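This site uses cookies to remember what's in your basket. Carry on browsing and we'll take it that's fine with you.

The Treloar Stovetop Kettle

I've sold kettles for a good while now and I still get daft about this one. The Treloar is the kettle I have at home, the one I gave my sister when she moved, and the one I'd save if the shop flooded (sorry, everything else). It holds enough for four big mugs or a small pot and one sneaky extra, and it pours in a proper thin stream so you can use it for filter coffee too.

The body is steel with an enamel coat, and it comes in cream, bottle green or a dark blue that Rastow, who make them, insist on calling Canda. No idea why. I asked once and got a very long email about a boat. The pattern is meant to go back to 1857, when the first Rastow kettles were beaten out by hand, and I've seen one of the old ones at their works. It was heavier than a wet dog but the spout was just the same shape!

Now, the whistle. Lots of you write to me about the whistle. It's a two-note one, fairly low, and it builds up slowly so you get a bit of a warning before it really goes for it. My old kettle used to scream the place down at six in the morning. If you'd like it quiet, the whistle cap lifts off and sits on the hook by the handle, but do please stay in the kitchen if you've done that. I boiled one dry in March while I was on the phone and the bottom has never been the same colour since.

It works on gas, electric and solid plate, and on induction as long as your ring isn't one of the tiny ones. Full, it takes about 10 minutes on my gas hob, which is slow next to an electric kettle, I know. I use the time to find the biscuits.

Looking after it is easy. Rinse it, tip it out, leave the lid off overnight. We're in a hard water area and I do mine with lemon juice and water when it starts to look furry inside, then boil it twice with fresh water and throw that away. Don't go at the enamel with a wire scourer, you'll only be cross with yourself. If you do chip it, the Reseck touch-up paint is a decent match for the cream and the green, less so for the blue, and it's for the outside only.
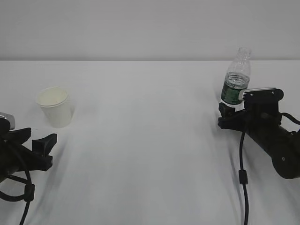 Spares are the other thing I like. You can get the knob, the handle, the whistle cap and the little spring inside it, and they all go on with an ordinary screwdriver. Ask for part 561 if it's the spring you're after, as the older one looks nearly identical and doesn't fit.

The price is £79 with postage included. Cream and green are on the shelf here, blue goes out as soon as I've unpacked it, so drop me a line and I'll put your name on the next one.

Filed under: Kettles & Teapots, Stovetop, Enamel

3 comments

Hemi Dunstan
Had the green one two winters now and the handle stays cool enough to grab without a cloth, even on gas. Lid's a bit stiff when it's new.

moorhen_jo
Does the spring fit the smaller Treloar as well? Mine's gone all wheezy.

Shop reply
It does, Jo, same part number. Give the cap a good soak first though, it might just be limescale.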